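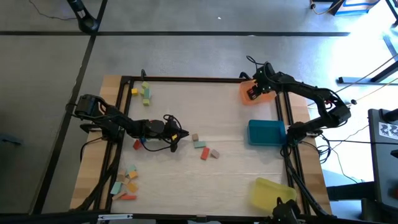 Planness, maio

Olá a todos,

Respondo à mensagem do Kidus sobre as garras, citada no fim. Montei a comparação na mesa dos blocos, com os dois braços ligados ao mesmo controlador e as três caixas do lado direito. A garra Kornholm está no braço da esquerda e a Niazi no da direita.

Fiz 80 tentativas com cada uma, sempre com blocos de madeira e com a mesma força de fecho. A Kornholm falhou 6. Quase todas as falhas foram com blocos compridos deitados na diagonal, em que os dedos fecham sobre os cantos e o bloco roda. Com os cubos pequenos não tive problemas.

A Niazi falhou mais vezes ao largar do que ao pegar. Dentro das caixas o corpo da garra fica perto do rebordo e o planeador recusa a pose quando o bloco está encostado à parede. Baixei a margem de colisão e melhorou, mas não quero deixar isso assim na configuração comum.

Notas soltas:

O cabo do braço esquerdo faz uma laçada por baixo do antebraço. Quem trabalhar com a garra baixa deve prendê-lo mais acima, senão arrasta os blocos do meio da mesa.

O atraso entre o comando de fecho e a leitura de contacto é de 200 ms na Kornholm. Na Niazi ainda não medi.

A câmara fixa chega para os cubos. Nos montes, com blocos encostados uns aos outros, a segmentação junta dois da mesma cor. Experimentei o filtro do Wallow e não notei diferença.

Os registos estão na pasta partilhada, um ficheiro por garra. Falta repetir tudo com os braços trocados de garra, para separar o efeito do lado. Se alguém tiver dedos de borracha para a Niazi, agradeço que os deixe no armário.

Cumprimentos,
Marta

Kidus Araya escreveu:
> Alguém já comparou as duas garras no mesmo controlador?
> Tenho orçamento para uma, até 900 euros, e preciso de
> pegar em peças pequenas e largá-las em caixas com
> rebordo. Interessa-me mais a repetibilidade do que a
> velocidade. Também queria saber se a câmara fixa
> chega ou se vale a pena pôr outra no pulso.
>
> Kidus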